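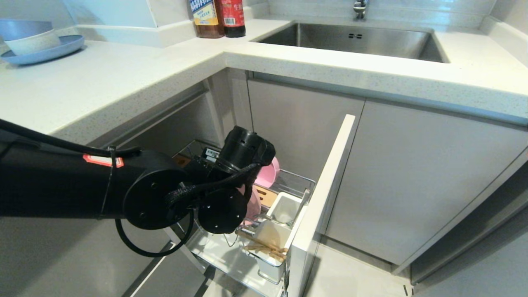 Buying a robot is a bit like buying a dog. The price on the tag is only the first thing you pay. Grown-ups who plan money for a school, a café or a hospital kitchen have to think about all the other costs too, and they have to do it before anybody gets excited and signs something. Take a job you have probably done yourself, putting the dishes away. A pull-out basket has to hold pink plates standing on edge, a cutting board and a bunch of chopsticks, all close together, and a robot arm with a fat black gripper has to reach in from above. You can do that while talking about your day. Before you pay for a machine to do it, you should ask a lot of questions.

So let's pretend you are the buyer. We will make up some play money, called coins, so you don't have to worry about dollars. Your town is Dirnberg. Your town has a lunch club, the lunch club has a kitchen, and the kitchen has dishes. Lots of them. A company called Kirker has sent you a shiny booklet with a robot arm on the cover. The booklet says the arm will "change your kitchen forever."

Well, so would a flood. Let's read on.

What does the tag say?

The Kirker arm costs 296 coins. That is all the booklet says about money, in big numbers on the front page. You have 296 coins in the budget. (A budget is a plan for what you will spend, written down before you spend it.) Perfect match! Should you buy it?

No. Put your coins back in your pocket and turn to the last page of the booklet, where the small print lives. Small print is where companies put things they have to tell you but would like you to read when you are tired.

In the small print you find this:

The gripper is sold separately.
The stand is sold separately.
Setting up takes 2 visits, and each visit is paid for.
The computer program must be paid for again every January.

An arm without a gripper can't pick up a spoon. It can point at a spoon. You could hire your little cousin to point at spoons for much less.

When you add the gripper, the stand and the visits, you need 57 more coins. That makes 353 coins, and we haven't even got to January yet.

Grown-ups have a name for everything added together, from the day you buy a thing to the day you throw it out. They call it the total cost of ownership. It's a dull name for a very useful idea. A bicycle has one (tires, a helmet, a lock). A hamster has one. A robot has a big one.

What job is it for?

You would be surprised how many people buy a machine first and look for a job for it afterward. I think this is backward. Write down the job before you open any booklet, and write it in plain words.

"Help in the kitchen" is not a job. It's a wish. "Take clean plates from the counter and stand them in the basket without breaking any" is a job. You can watch somebody do it and say yes or no at the end.

Now break the job into small steps. Is the drawer already open, or does the robot have to open it? Who brings the plates over? Are they all the same size? What happens if one is chipped? Every small step is something the robot must be able to do, or else something a person must stand there and do for it. If a person has to stand there for every step, you have bought a very expensive reason to stand in a kitchen.

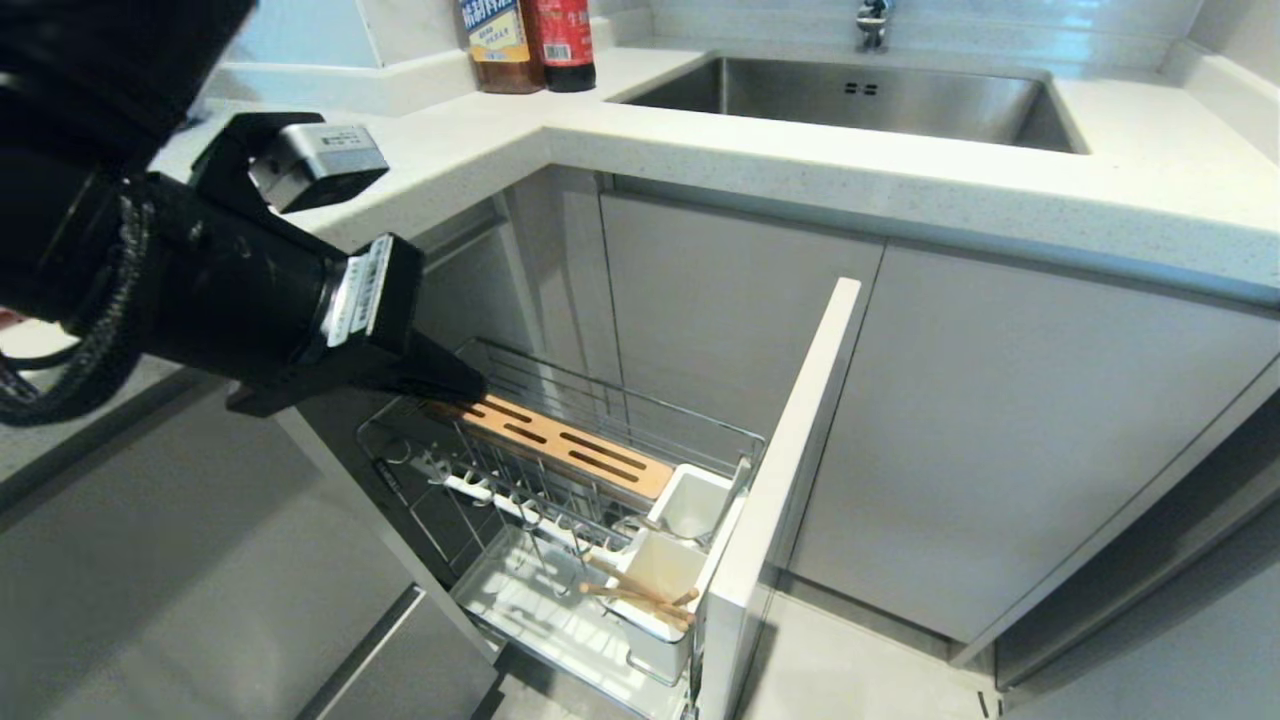 Then you need to measure, and this is the part that gets skipped. Robot arms are often shown off in big empty rooms with big empty tables, where there is nothing to bump into. Real kitchens have corners. Look at how much room is taken up by the arm and its thick loops of cable, and then look at the narrow basket where the knife holder and the chopsticks go. The pointed tip of one finger is very close to the back of that basket, and there are bottles standing in the corner of the counter as well. A buyer who only measured the arm, and forgot the cables, might find that the whole thing doesn't fit where the work is.

Here's something you can try at home. Take a ruler and measure the inside of one kitchen drawer. Next, measure your own hand with the fingers spread out. Then put on a thick winter glove and measure again. Could the gloved hand still pick up one chopstick and leave the others behind? Try it. (Chopsticks or pencils, please. Leave the knives alone.)

Now you know more about the job than the booklet does.

How fast is it, and how fast does it need to be?

Booklets love speed. Kirker's booklet says its arm is "lightning quick." Lightning is not a number, so it's no use to you at all.

Ask for a number you can check. Say the lunch club has 23 plates to put away after lunch. How long does a person take? Go and time it with a kitchen clock. How long does the robot take? Ask the company to show you, with your plates, in your kitchen, while your clock is running. A film of the robot doing it is not the same thing. Films can be speeded up, and nobody films the plate that got dropped.

It might be that slow is fine. If the robot works while everyone is outside playing, who cares if it takes all afternoon? But you have to know that before you pay, and you have to know who is keeping an eye on it in the meantime. Big machines that move need somebody who can stop them. That person's time costs coins too. Add it to your list.

Should you just buy something else?

Sometimes the best robot is a better drawer. I mean it. Suppose the real trouble in your kitchen is that the plates are kept a long way from the sink. You could move the plates. That costs no coins, and you can be finished before dinner.

Or you could get a rack that holds each plate apart, so they are easy to grab. People can use a good rack as well. So can a robot, if you buy one later. I like things that help whether or not the clever plan works.

There is also borrowing. A second company, Naidu, doesn't want to sell you an arm. It wants to rent you one by the month. Renting looks cheap, because each payment is small. But small payments pile up. If you rent for long enough you will have paid more than the price of buying, and at the end you'll have nothing to keep. On the other hand, if you hate the robot after one month, you can send it back. That is worth something. When you aren't sure, rent first. When you are very sure, wait a week and see if you're still sure.

What happens when it breaks?

It will break. Everything with moving parts breaks sooner or later, and cables and fingers do a lot of moving. Ask these before you buy:

Who fixes it?
How far away are they?
How long do we wait?
Do we pay for the part, or the visit, or both?
What do we do with the dishes while we wait?

That last one is my favorite. If the answer is "we do them by hand, same as before," then somebody still has to know how, and there still have to be towels. Don't throw out the towels.

A third company, Sullarico, only sells spare fingers for grippers. Isn't that interesting? A whole company, selling nothing but spare fingers. It tells you something about how often fingers wear out. If I were the buyer I would want a spare pair on the shelf from the first day, and I would want the price of them in my budget.

Making your own budget

Take a sheet of paper and draw a line down the middle. On the left, write "Pay once." On the right, write "Pay again and again."

Pay once: the arm, the gripper, the stand, the setting up.

Pay again and again: the program every January, the spare fingers, the electricity, the repairs, the time of the person who watches it.

Most people fill in the left side very carefully and guess at the right side. Do it the other way around. Fill in the right side first, for one year, and then copy it out again for the next year, and the year after that. Keep going for as long as you hope to own the machine. Now look at the total. Are you still smiling? Would you still buy it if the booklet had that number on the front?

Maybe you would. I'm not against robots. Some jobs are heavy or dirty, or hurt people's backs, and a machine that does them well can be worth every coin. I just want to see it do the job first.

Words to know

Budget: a plan for spending, made before you spend.
Gripper: the part of a robot arm that holds things. Check if it comes in the box.
Rent: to pay for using something that still belongs to someone else.
Small print: read this first.
Spare: an extra part, kept for when the old one wears out.
Total cost of ownership: everything you pay for a thing, from the first day to the last.

Something to do next

Pick one machine in your home - a toaster, a printer, a vacuum cleaner. Ask a grown-up what it cost to buy. Then ask what has been paid for it since then: bags, ink, repairs, a new plug. Printers are especially good for this. Write both numbers down and see which one is bigger.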